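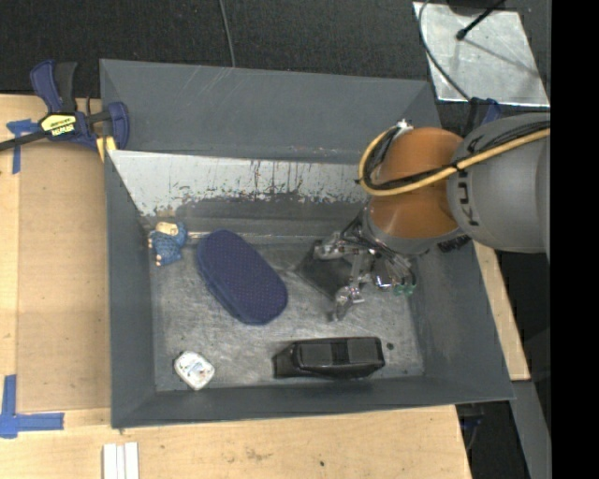

Gray bin, inside surfaces: condition and plan
June, notes started 9:40

Bin is on the light wood table for the whole of this job. It stays there until the back panel is sorted out. Please don't stack anything in it overnight.

Condition, by surface

Floor. Worn and shiny all over. Fine scuffs with swirling scratches on top of them, no single direction. A fingernail passes over most of them without catching. The few that catch are nearer the front and I have marked them on the sketch in the paper notebook. The floor throws pale reflections under the room lights, enough that scratches come and go depending on where you stand. Inspect with the hand lamp held low and move the lamp, not your head.

Back wall. Matte blue-gray. Thin pale scratches near the upper rim. They look like contact marks from other bins going in and out of the rack, but I didn't see it happen. Finish otherwise sound. Leave alone.

Left wall. Dark gray, no complaint.

Right wall. Wide slope, runs well outward. Wiped with a dry cloth, cloth came back gray. Wiped again, less gray. Nothing more to do.

Front wall. Low and dark. Wiped only.

Sloped panel across the back, inside. This is the bad one. Whitish surface, ragged along the lower edge, dark vertical streaks, flaked patches, gray areas where the pale surface has gone. Left end comes to a point and the pale surface still reaches into it. Tiago Salgado thinks it is paint. I think it is an old coating of some other kind, as it comes up in flat chips and doesn't soften with the solvent we keep for paint. Neither of us has a data sheet. The Frade inventory card for the bin says "lined" and gives no material.

Seam where the rear slope meets the floor. Thin, brownish, shiny. Could be old sealant, could be residue that has collected along the joint. Not scraped yet. If it is sealant I want it left in.

Cleaning trials

Did these on the floor first, then on a small area at the left end of the panel.

Trial A. Warm water at 40 C with dish soap, soft sponge. Floor: takes off the gray film, no change to the scratches. Panel: streaks lightened slightly, then stopped lightening. No chips lifted.

Trial B. Same, with a nylon brush. Floor: same result as A, more work. Panel: loose chips came away along the ragged edge. Stopped at once. Any brushing down there makes the edge travel upward.

Trial C. 3000 grit pad, wet, light pressure, floor only. Takes the haze off a palm-sized area and leaves the deeper scratches more visible than before. Not an improvement for our purpose. The polished area also glares more under the lamp. Won't continue.

Trial D. Masking tape pull on the panel, pressed down with a thumb and pulled back on itself. Middle of the panel: tape clean. Next to a flaked patch: chips on the tape. The coating holds where it is unbroken and lets go at every existing edge. I kept the tape strips, taped into the paper notebook behind the sketch.

Options for the panel

Option 1. Leave as is, vacuum chips before each use. Cheap. Chips end up in whatever is put in the bin, and the small ones settle along the seam where the nozzle doesn't reach well.

Option 2. Feather the edges by hand and overcoat. Needs a coating that sticks to both the old surface and the bare gray areas. Alano is what we have on the shelf. Two-part, pot life is short, instructions ask for a dull surface. Unknown how it behaves over the old layer.

Option 3. Strip the panel to metal and leave it bare. Cleanest result. Tiago's preference. Risk is the seam, because the stripper will run straight down the slope into it.

Option 4. Swap the bin for one of the spares at Druddale. I asked. They have the same footprint with a deeper floor, and the inserts we cut for this one won't sit level in it.

Going with 2 on a test area at the left end, then deciding. If the overcoat lifts on the tape pull, go to 3 with the seam masked off.

Procedure for the test area

Soap wash, rinse, dry with lint-free cloth. Leave the bin tilted toward the front wall so water doesn't sit at the seam.
Lift loose chips with a plastic scraper. Plastic only. The steel one will add to the scratches on the floor when it slips.
Feather the broken edge until the step can't be felt.
Vacuum. Wipe. Vacuum again.
Mask the seam and a strip of floor in front of it.
Mix Alano by weight. Small batch.
One thin coat. Leave overnight with the lid of the big tray propped over it against dust.
Tape pull in the morning, same tape, same thumb pressure as Trial D.

Open items

Ask Bunia whether they kept the purchase paperwork for the bins. If the lining is named there we can skip the guessing.
Seam: try a cotton swab with soap, then one with alcohol, look at the color on each before doing anything with a tool.
Order plastic scrapers. Down to the last one and its corner is rounded.
Felt pads for the rack rails, so the rims stop rubbing. Needs 3 mm pads; the thicker ones in the drawer make the bins jam.
Tiago to weigh the chips collected from Trial B. I know it isn't much, but I want a number to compare with whatever comes off after the overcoat.

Added 4 p.m.

Swab test on the seam done at the left end only. Soap swab: faint brown. Alcohol swab: same faint brown, no darker. Underneath it is still shiny and feels slightly soft to the wooden end of the swab. Reads more like sealant than dirt. Treating it as sealant, so it gets masked and not scraped. Chips are in the screw-top jar, left side of the balance, labeled.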